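Cables, chargers and the Sunday tidy

Notes from the second floor, February
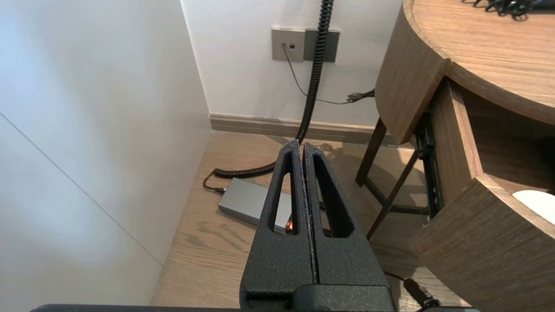
The corner by the wall plate, power brick on the floor, light on.

Quick one this month as I'm writing it between two other things and the kettle.

Sunday is cable day. Ten till whenever we finish, bring gloves if you mind dust. The floor-level stuff has got away from us again — bricks under desks, coiled leads hanging where people put their feet, network cables running across the wall at knee height. Selim Bozkurt caught his shoe on one last week and took a mug of tea with him. Mug survived. Tea did not.

So, what we're doing. Every desk on the Rundden side first, then the Pons room if there's time. Pull everything out, wipe it, work out what it feeds, label both ends, put it back properly. Anything that feeds nothing goes in the crate by the lift. Please don't take things out of the crate again on Monday "just in case". You know who you are.

Power bricks: up off the floor where the lead is long enough. We've got trays to screw under the desk tops, 28 of them, which won't do everybody, so heavy bricks get one first and the little phone chargers can wait. Where a brick has to stay down, push it to the wall, flat, nothing on top. No coats. No bags. They get warm and they need a bit of air.

Coiled leads: lovely on a desk, a nuisance on the floor. They gather fluff like nothing else. Barış Altıntaş says a damp cloth and patience, working from one end to the other. I say a dry paintbrush. Try both and report back.

Network leads: if yours goes diagonally across the wall to get to your desk, it's too short or it's in the wrong socket. Ask for a longer one, there are plenty in the grey drawer. Run it down to the skirting and along, then up the desk leg. Clips, not tape please. Last year's tape took the paint off and the touching-up came to 265 pounds, which I'd rather have spent on chairs.

Labels: Flerar ones, the white wrap-round sort, in the tin on the printer. Write the desk number and what it's for. "Screen" is fine. "Mine" isn't. Use the thin pen, the fat one bleeds and you can't read teh number after a week.

Before you unplug anything, ask the person whose desk it is or look at the list on the door. The Flastden machine in the Pons room stays on, all day, whatever happens. There's a red sticker on its plug. If the sticker has come off, leave the plug alone and shout for Selim.

Lunch is soup and bread, probaly lentil. Tell Barış by Friday if you're coming so he buys enough.

Can't make it? Do your own desk in the week — ten minutes, cloth, three labels, done. And if anyone has the small step stool, the one with the wobbly foot, I need it back by the weekend.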